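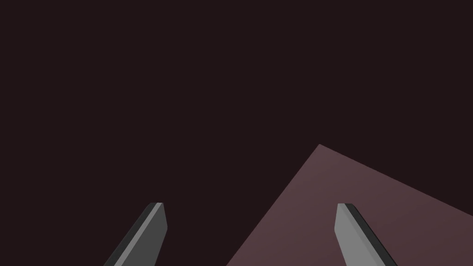
Nandini Chowdary asked in August why a calibration certificate from Wustach lists the uncertainty of the reference weight separately from the uncertainty of the balance, when the shop floor only wants one number. The one number is there, on the second page, as the expanded uncertainty. The separate lines stay because an auditor will ask for them.

About > Company > Who we are

2024-01-09
By Quyên Cù

Wustach calibrates weighing equipment, test weights and volumetric glassware for food packers, pharmacies, foundries and school laboratories. Work is done in our own laboratory or at the customer's site, depending on the capacity of the instrument and whether it can be moved without affecting the result.

The company was formed when Prendell, a scale repair shop, closed its counter business and kept the calibration bench. Baltazar Orozco ran that bench and still signs the mass certificates. Volumetric work was added later under Hạnh Võ. Repair is no longer offered except for leveling feet, load cell cables and draft shield panels, which we stock for the common bench models.

Scope

Test weights are accepted individually or in sets. Bench and floor scales are calibrated on site up to 500 kg. Above that capacity we use substitution loading, and the customer supplies the material used as ballast. Pipettes are tested gravimetrically at three volumes unless the customer's procedure calls for more.

We don't calibrate vehicle scales, belt scales or in-motion checkweighers. Requests for these are returned with the inquiry form unprocessed.

Laboratory conditions

The mass room is held at a relative humidity between 35 and 40 percent. Weights received by carrier are left to equilibrate overnight in the room before the first reading - longer for large cast iron pieces. Readings are taken in an ABBA sequence and recorded directly from the balance. Handwritten values are accepted for site work only and are entered the same day.

Records

Certificates are issued as found and as left. If no adjustment was made, both columns are still printed. Records are kept in Flanolis, our job tracking system, which holds over 3,000 certificates and can be searched by serial number or customer asset tag. Reissues carry a suffix letter and state what changed.

Recall notices are sent only to customers who have given us an interval. We don't recommend intervals on the certificate.

Contacts

Mass and scales: Baltazar Orozco
Volumetric: Hạnh Võ
Scheduling and site visits: Pui-shan Shek

Site visit requests should give the make, capacity and readability of each instrument, and the floor it is on if the building has no freight elevator.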